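Hisness Kitchen Skill Pack for single-arm setups: two and a half stars

I wanted to like this. The Hisness pack promises that an arm you already own will make toast, and for most of July mine did, in the sense that bread went in and came out a different color. Setup took 52 minutes with the Nonidberg wrist mount. The bread-handling routine is very good. It picks up a slice like it's defusing it, and it has yet to tear one.

The trouble is knobs. The pack sets the temperature first and the timer second, and every so often the fingers slip on the first knob, close again, and carry on as if the turn had happened. The log then reports success. I have a log full of success and a trash can full of charcoal. The worst run asked for 300 and parked the dial on broil, and I learned of this by nose.

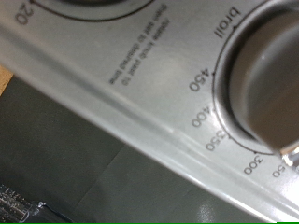
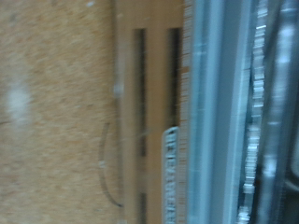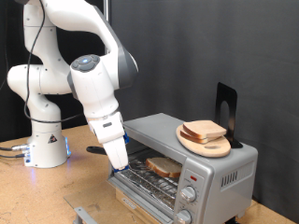

Hisness support was friendly and asked me to recalibrate the grip force, which I did, twice. It helped for a morning. What the software needs is a look at the dial after the turn, and it already has a wrist camera to do that with. Instead it trusts its own joint angles, like a man who won't check whether he locked the car. Error 2261, "knob torque low," does exist in the manual. I have seen it once, when I stopped the arm by hand.

The timer has its own problem. On my oven you have to rotate past 10 and then come back to the setting you want. The pack goes straight to short times and stops there, so a four-minute toast may run for any length it pleases.

My fixes so far: a smart plug from Visel that cuts the oven's power after 14 minutes, and me, in a chair, with the stop button. The plug has fired three times. The chair was not in the marketing.

If you mostly want pick and place, the Dizon pack costs less and makes no claims about heat. If you buy this one, don't leave the room while it's cooking, and read the dial yourself before the bread goes in. I'm keeping mine until the next update — the slice handling is that nice — but I've gone back to setting the temperature with my own fingers.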